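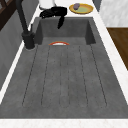

深灰色水槽，带沟槽的沥水板

骑行补给与身体准备 > 长距离新手

第一次报名长途骑行，157公里，吃喝到底怎么安排？

蹬到河对岸
发表于长距离新手版

大家好！我六月要去骑 Flarkgate 环线，报名成功那天高兴得在客厅里转圈，转完才想起来自己从来没有骑过这么远。全程157公里，累计爬升900米，主办方说沿途有两个补给站，一个在 Uswood，一个在 Skinner 坡顶。我平时通勤骑，周末跟朋友出去，最长的一次也就是这次路程的一半多一点，那次回来以后腿倒还行，人整个是懵的，坐在楼下花坛边上吃了两个肉包子才有力气扛车上楼。

回想起来那天我就带了一瓶白水和一根香蕉，香蕉还是快到家才吃的，骑的时候一点都不饿，觉得状态好得不得了，过了某座桥突然就没电了，看什么都烦，朋友跟我说话我也不想理。

所以想问几件事：

一是骑的过程中多久吃一次，吃什么比较好？我不太喜欢特别甜的东西，能量胶试过一支，黏在嗓子里下不去。

二是水怎么带。我的车架比较小，只能装一个大水壶，最多900毫升，另一个位置只塞得下小壶。需不需要放电解质？还是喝白水就够？

三是前一天晚上要不要猛吃面条米饭？我同事说要吃到撑，我有点怀疑。

四是早饭。发车是早上七点，我一般那个点还没醒，起来也没胃口，能不能空着肚子先骑，到 Uswood 再吃？

顺便说一下，我三十多岁，没什么基础病，去年体检都正常，肠胃稍微有点敏感，喝冰牛奶会不舒服。训练是跟着 Wikoto 上的计划走的，目前每周骑三次。目标就是关门时间之前骑完，能笑着骑完最好！先谢谢各位。

雨停了就走

恭喜报名！！Flarkgate 那条线我骑过两回，真的漂亮，过了 Uswood 之后沿河那一段，早上光线斜着打过来，你会忍不住一直往旁边看（看路啊，那段有几处减速带）。你问得很细，我也答得细一点，长文预警。

先说你上次在桥上没电的事。这个感觉骑车的人差不多都碰到过，典型的吃少了、吃晚了。身体里存着的糖原就那么多，前面骑得开心、强度又偏高的话用得很快，等到觉得饿再往里补，已经跟不上了。脾气变差、不想说话、看什么都烦，这些都算信号，以后出现了先停下来吃东西，吃完再决定要不要跟朋友绝交。

骑行中吃什么：从出发后第一个小时之内就开始吃，哪怕完全不饿。我自己的习惯是码表设个提醒，每半小时响一次，响了就咬两口。小口、多次，比隔很久吃一大份舒服得多，你肠胃敏感的话更要这样。不喜欢甜的有很多选择呀！我口袋里常年放的有这些：

小饭团，做得比乒乓球略大，里面放一点点酱油和海苔碎，用锡纸包紧；
去皮的小土豆，煮熟撒盐，听着很奇怪，骑到后半程简直是人间美味；
切成小块的白面包夹薄薄一层果酱，果酱少放就不会腻；
咸味的米饼，缺点是会碎，放在上管包里好一些。

坚果和肉干我也爱吃，但脂肪、蛋白质和纤维多的东西消化慢，留到骑完再吃。我有一次出发前买了一条新出的能量棒，包装上写着282千卡，心想这一条顶好久，结果里面一大半是花生酱，爬坡的时候它就那么沉沉地待在胃里，一步也不肯走。看包装的时候看看碳水占多少，别光看热量。

至于具体每小时吃多少碳水，不同体重、不同强度、不同肠胃差得挺多，我就不给你一个数了。你拿周末的长距离去试，从少一点开始，每周加一点，肠胃也是可以练的！这个很多人不知道，我第一年骑的时候吃什么都胀，坚持练了一个春天，现在边爬坡边吃饭团完全没问题。

水：你的壶够用。大壶装清水，小壶装加了电解质的，两个味道换着喝，不容易喝腻，吃完甜的也能拿清水漱一漱嘴。到 Uswood 把两个都灌满，到 Skinner 再灌满。天热的话在两个补给站之间那一段要留神，有很长一段没树。喝的原则就是渴了就喝，热天稍微主动一些，但千万别没命地灌白水。短时间内喝太多、又一直没有补盐，血里的钠会被冲低，严重了是要进医院的。如果骑完一次体重反而比出发前重，说明喝多了，下次减一点。

前一天晚上：你怀疑得对，不用吃撑。前两天正常吃饭，主食比平常多一些，菜和油少一些就行。撑到睡不着才亏，第二天带着黑眼圈去骑长途，比少吃一碗面难受多了。那晚也别尝试新餐馆，别吃特别辣的，生冷海鲜也放一放。

早饭：请一定要吃！七点发车，我会在五点出头爬起来吃，白粥配馒头，加一个鸡蛋，吃完再慢慢收拾东西、上厕所（这件事也请预留时间，起点的队很长）。实在没胃口，就吃半根香蕉加几口面包，出门路上再把剩下的吃完。空腹骑到 Uswood 对你来说太冒险了，发车后那几公里大家都很兴奋，很容易跟着骑快，你的油箱本来就没满。

没胃口也可以练的。从现在开始，挑每周一次的长距离，按比赛当天的时间起床、吃同样的早饭、带同样的东西，全部彩排一遍。我知道周末五点起床很残忍，但练上三四次，到那天你会觉得特别踏实，手脚知道自己该干什么。

还有一条跟吃喝没关系但是我太想说了：Skinner 坡前半段不陡，大家都会冲，你别冲！900米爬升里好大一块都在那儿，它真正的脾气在最后两个弯。用能说出完整句子的力气慢慢上，坡底先吃两口，坡顶有热汤，咸的，正合你口味。

祝你笑着骑完，骑完回来一定要发帖啊！

三号牙盘

前一晚意大利面，早上燕麦，路上两支胶一根香蕉，完事。别想太复杂。

能量胶下不去是没配水，一口胶三口水就好了。不过别就着电解质饮料吃胶，太浓了，有的人会拉肚子。

空腹骑没事，我天天空腹骑。

橙色骑行帽

楼上说的空腹骑，通勤那点距离确实问题不大，我也这么干过。可是楼主要骑的是整整大半天，又有过骑懵的经历，还是听一楼的，老老实实吃早饭吧。配水那条我赞成，我也是学会了配水之后才跟能量胶和好的！

我来补充几个一楼没提到的，都是我自己踩过的坑。

水壶要洗干净，这个真的别嫌啰嗦。加过电解质粉或者果汁的壶，回家当天就拆开，盖子、吸嘴、密封圈分开用洗洁精刷，倒扣着晾到干透再拧上。我曾经有一次骑完太累，把壶留在车上，到了周三想起来去拿，打开那个味道……从此每次进门第一件事就是拆壶。肠胃敏感的人更要注意，很多人怪补给品不好，说不定是壶的问题。吸嘴里面那个小缝用细毛刷伸进去，能刷出你不想看的东西。发了黑点又刷不掉的，直接换新的，一个壶没多少钱。

食物放在哪里也要练。第一次参加活动，我把饭团全放在后背中间的口袋，外面又套了雨衣，骑起来根本够不着，最后是到补给站才吃上第一口。现在我的分法是：右边口袋放马上要吃的，左边放垃圾，中间放备用和手机。包装提前撕个小口，戴手套的时候你会感谢自己。单手拿东西吃、眼睛还看着路，这个请找一段没车的平路练熟，练不熟就停下来吃，靠边停两分钟一点都不丢人，我到现在吃土豆都是停下来吃的。

补给站别赖太久。坐下来吹着风聊着天，特别开心，一晃半小时，腿就凉了，再上车头几公里像在踩水泥。我会先灌水、再上厕所、再拿吃的，拿了就推着车边走边吃。站上的东西很丰富，蛋糕西瓜什么都有，看着都想要，可是没在训练里吃过的就浅尝一下，别一口气吃一盘。我在 Uswood 吃过一大块奶油蛋糕，后面的路就不细讲了。你喝冰牛奶会不舒服，那里的奶昔也先跳过吧，终点再说！

咖啡：平时喝就照平时喝，平时不喝的那天也别喝。

骑完之后吃什么也值得安排。到终点先喝点东西，半小时一小时内吃一顿有主食有蛋白质的，米饭加鸡肉、鸡蛋面都很好。我每次都是在终点什么都吃不下，然后晚上十点突然饿到发抖，所以现在会在存包里放一盒豆奶和一个三明治，吃不下也慢慢喝完那盒豆奶再去坐车。

再认真说一句。路上如果出现胸口发闷发紧、头晕得厉害、出冷汗、心慌停不下来，或者人开始说胡话，那就别当成没吃够，马上停车，叫旁边的人、叫工作人员，该打急救电话就打。号码布背面的紧急联系人也请填好，我看到好多人是空着的。吃喝能解决的事情很多，身体不对劲的时候还是让专业的人来看。

Wikoto 的计划我去年也跟过，里面最后一个大长距离排在活动前两周左右，那一次最适合做彩排，从早饭到壶到口袋全照着来。如果那天哪里不对，还有时间调。彩排之后就别再换补给的牌子了，看见打折也忍住！

蹬到河对岸

天哪，你们写得也太好了，我一条一条抄下来贴在门上了！

汇报一下：昨天骑了一次长的，五点多起床，半碗粥加半个馒头，真的吃下去了。路上带了撒盐小土豆和海苔饭团，每半小时响一次铃我就吃，朋友一开始笑我像在喂宠物，到后半程开始找我要土豆吃。那座桥我过的时候完全没感觉，骑回家还自己把车扛上去了，然后立刻拆了水壶去刷，吸嘴里面确实有黑点，两个壶都换掉了，呕。

没练好的是单手拿东西，饭团掉了一个，滚到路边草里去了。接着练。

还想问问一楼，Skinner 坡顶的热汤是一直有吗？我骑得慢，怕到的时候已经被喝光了。

雨停了就走

我两次都是中后段到的，都喝上了，第二次还续了一碗。土豆掰碎了泡进去，试试看！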